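Stilwood Evening Classes
Wood for People Who Own Some
Handout 3: Boards made of strips

Last week ended with the question of why anybody would saw a good plank into strips and glue it back together. The short answer is that wide planks misbehave. Wood takes up damp from the air and swells across the grain, then shrinks again once the heating goes on in November, and a wide plank does this with real conviction. Several narrow strips pull in slightly different directions and mostly wear each other out.

Maple is the usual choice for a cutting board. It is hard, close-grained and pale enough to show you exactly what you failed to wash off. Beech will do. Oak has open pores and holds on to onion for longer than most of us would like.
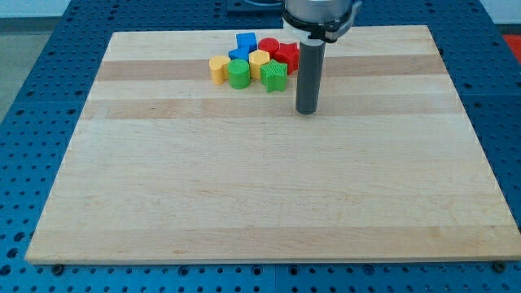 Fig. 3. Maple board, strips running left to right, with three darker bands.

Look at the colour before you look at anything else. Strips from the same species can differ a good deal, and a maker may sort them, scatter them or simply use what is nearest. All three methods are later described as design.

Then look at the ends. End grain drinks oil far faster than the face does, so give it a second coat, and a third if you are the anxious type.

Care, in brief:
Wash both sides, even the side you didn't use.
Stand it on edge to dry.
Oil it when it looks thirsty. Food-safe mineral oil is fine; olive oil goes rancid, whatever your uncle says.
Keep it out of the dishwasher. The Basordale group tested this on our behalf and now has a very nice set of strips.

For Monday: bring a board from home, in whatever state it is in. We will be sanding, starting at 100 grit, so don't wear anything black.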